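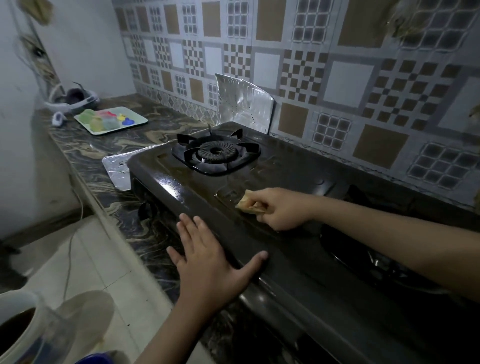
Thread: Contact sync keeps making duplicates after the February update

Forum: CRM and Sales Tools > Truler
Started 30 March 2022

gl_fieldsales
We run Truler for a sales team of eight. Ever since the February update, the contact sync has been creating a second record for anyone whose phone number was typed with dashes. I exported the list last night and found 858 duplicates. The merge tool only handles 32 at a time and drops the notes from whichever record it decides is older. Is there a setting I'm missing? Support sent me a link to the same help page twice.

portside_mike
Settings > Sync > Matching. They changed the default from email to phone. Put it back to email and it should stop making new ones. Won't fix the old ones.

gl_fieldsales
Found it, thanks. It was on phone. New duplicates have stopped so far. Still stuck with the old ones.

dkw
I'd be careful with email matching. Half of our customers share an info@ address for the whole office. We turned it on and it folded different people into one record. Phone matching is the safer choice if you clean up the number format first.

portside_mike
Depends what you sell. We sell to homeowners and nobody shares an address. Kitchen and bath stuff mostly, so we attach a job photo to each contact, and those survive a merge even when the notes don't. 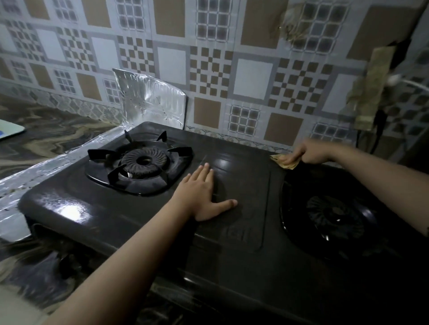 Wiping down the back edge of the stovetop

dkw
Good to know about attachments. My experience was the opposite on the older version, we lost every PDF.

r_tolliver
Don't use the built-in merge for that many. Export to CSV, sort by last name, fix it in a spreadsheet, then import with "overwrite" checked. I did a list of 897 that way in an afternoon. Keep the record ID column or it will treat everything as new and you'll have three of everyone.

gl_fieldsales
Does the import bring the notes back in, or just the fields?

r_tolliver
Just the fields. Notes are a separate export. You match them up on the record ID, same idea.

hannah.b
I'd skip the spreadsheet and use Picard. It's an add-on, you pay by the month, and it lets you pick which notes to keep for each pair. We paid for one month, did the cleanup and canceled.

dkw
Picard is fine but it needs full admin access to your account. Our owner said no to that and I agree with him. Glenys Landeg wrote a long post on the Truler board on what it can read, worth looking up before you sign up.

hannah.b
So does every other add-on on that page. You can pull the access when you're done.

dkw
You can pull it. They still have whatever they copied.

portside_mike
Getting off topic. To the original question, make a full backup before you try any of this. Account > Data > Full export. It takes nearly an hour and it emails you a link that expires the next day, so download it right away. Ours comes as a zip with one folder for fields, one for notes and one for attachments. The attachments folder is the big one for us

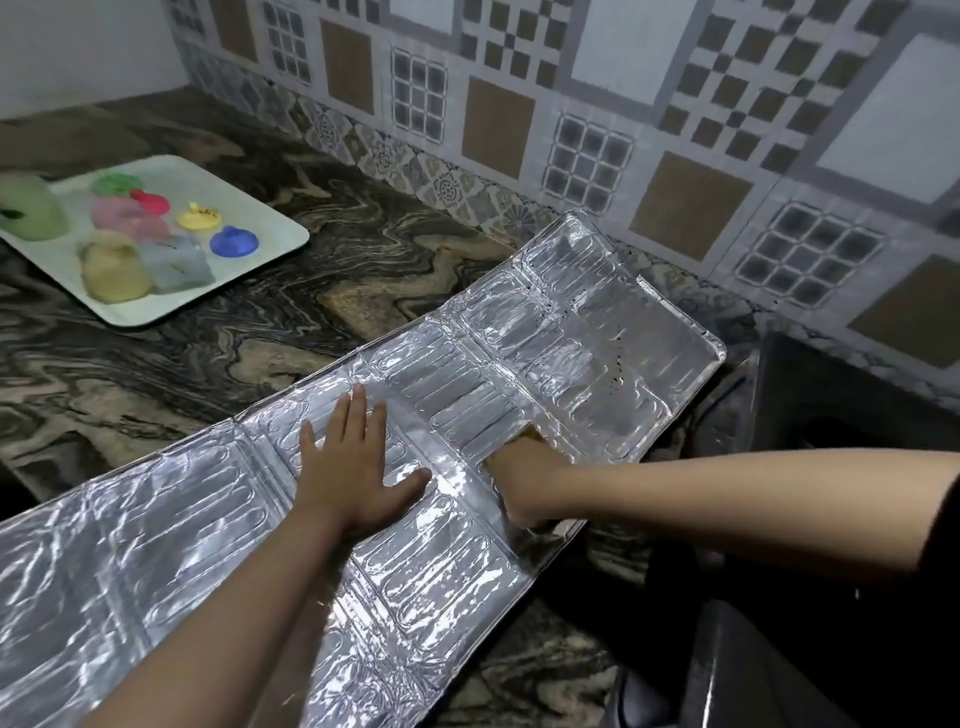 and you can leave it out if you're only fixing names and numbers. Untick it on the second screen and the export goes a lot faster.

gl_fieldsales
Backup is running now with attachments off. I'm going with the spreadsheet. I'll try ten records first and see what the overwrite does to the owner field, that's the one my reps will complain about.

r_tolliver
Owner field has to be the login name, not the display name. It goes blank otherwise.

gl_fieldsales
Okay, changing that column first.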